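Should I seal marble before or after the sink cutout is made?

Posted in Kitchens & Surfaces
487 views, 3 replies

Athina Katsaros
May 27, 2025

Hi all! We're finally redoing the kitchen and I've fallen completely in love with marble. My husband wanted quartz, my sister wanted butcher block, and I won (mostly by being the one who cooks). The slab is picked out and the fabricator in Plinbridge is coming to template next week.

My worry is sealing. The shop says they put one coat on the whole slab before cutting, but then the sink opening gets cut and polished afterward, so doesn't that leave a raw edge right where all the water is? I was also told by a neighbor that marble should never be sealed at all, because the sealer goes cloudy. She has honed marble from the eighties and it looks gorgeous, so I can't exactly argue with her.

Some details in case they help. It's a white marble with gray veining, honed finish, undermount sink, and a big island where I roll out dough pretty much every weekend. I make a lot of lemon things. I know, I know - lemon and marble. I'm fine with a bit of wear, I just don't want a dark ring around the sink by June!

Any advice welcome, and thank you in advance! 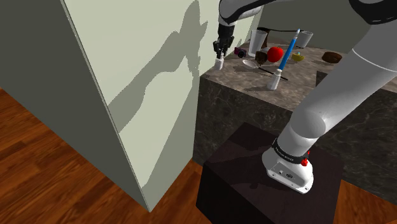
Lundura
Congratulations on winning the marble battle, you're going to love it! Your instinct about the cutout is right. Whatever they put on the slab beforehand does nothing for a freshly cut edge, so ask them to seal that edge after polishing and before the sink is mounted. Once the sink is clipped and caulked you can't get at the underside of the rim anymore, and that's the spot where water likes to creep in. Ours was missed and we had a damp-looking shadow there for ages.

For the top, I'd do this yourself after installation:

Wipe the stone down with plain water and a drop of dish soap, rinse, and leave it to dry overnight. Put on a penetrating sealer (read the label, you want one that soaks in and doesn't leave a film). Let it sit as long as the bottle says, then buff off every bit that hasn't gone in. The cloudy look your neighbor means is nearly always leftover sealer that dried on the surface, or one of the older topical coatings. Then do a second coat.

To see if it needs doing again later, drip a little water on the stone and come back in 11 minutes or so. If the spot has gone darker, it's time. I check mine near the faucet and near the stove, and the faucet side always goes first.

Now the lemon. Sealer slows down stains, like oil and wine and coffee, but it doesn't stop etching at all. Acid reacts with the stone itself and leaves a dull mark. The good news is that you chose honed, and etches show so much less on honed! Keep a big cutting board out for the citrus and wipe drips when you see them.

And enjoy the dough! Marble stays lovely and cool, my pie crusts improved overnight.

tindale_ridge
we never sealed ours, 3 years now, its fine. couple of marks from a vinegar bottle. just wipe it

Masanja
Agree with Lundura on nearly everything, especially the sink edge. Get it in writing from the fabricator, and ask which sealer they use so you can buy the same one for touch-ups.

Two things to add. Try the sealer on the sink cutout piece first - ask the shop to save it for you, they usually toss it. It's the same stone, so you'll see exactly what it does to the color. You can also squeeze a lemon on it and find out how much an etch is going to bother you. I did this at my kitchen table with a glass of red wine and a spoonful of olive oil and had a wonderful evening.

Also, throw out any spray cleaner with vinegar in it before the counters arrive. Somebody in the house will grab it out of habit. Baking soda paste is handy for pulling out an oil stain, left under plastic wrap for a day, then rinsed well.

Please come back and post when it's in!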